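The Year I Finally Read My Electric Bill

I had paid Vondine every month for ten years without once looking past the total. Then in February the total was $987, and I sat down in my coat and read the whole thing, front and back!

Most of it was heat, of course (we'd had a brutal month in Irnville). But a good chunk came from something called a variable rate. My fixed plan had run out before Christmas, and the notice went to an email address I stopped using when I changed jobs.
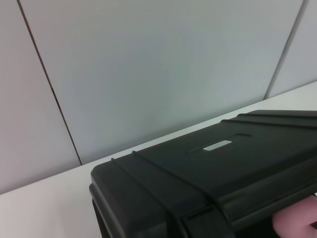

So I called my neighbor Florence Gagnon, who used to work the phones at a power company and still talks like it. "Get your contract end date," she said. "Write it on the wall if you have to." Then she made me read her the price per kilowatt-hour, line by line, while she ate her lunch.

I spent the next evening comparing plans -- Grewal had a lower rate but a monthly fee, and Dinier wanted a 20-month commitment, which felt like a lot. In the end I stayed put and asked Vondine for a new fixed plan. The guy on the line, Keegan, was lovely about it, and he switched me to level billing too, so July and January cost me the same.
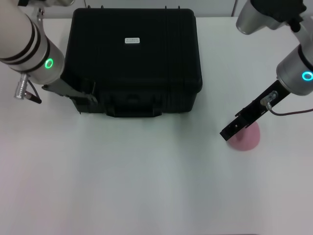
What I Check Now

The end date, first. It's on page 2 of my bill, in type so small I have to hold it up to the lamp. After that I look at whether the meter reading was real or estimated, and I compare the usage with the same month last year. It takes me less time than a cup of coffee, and my old email address is finally off the account.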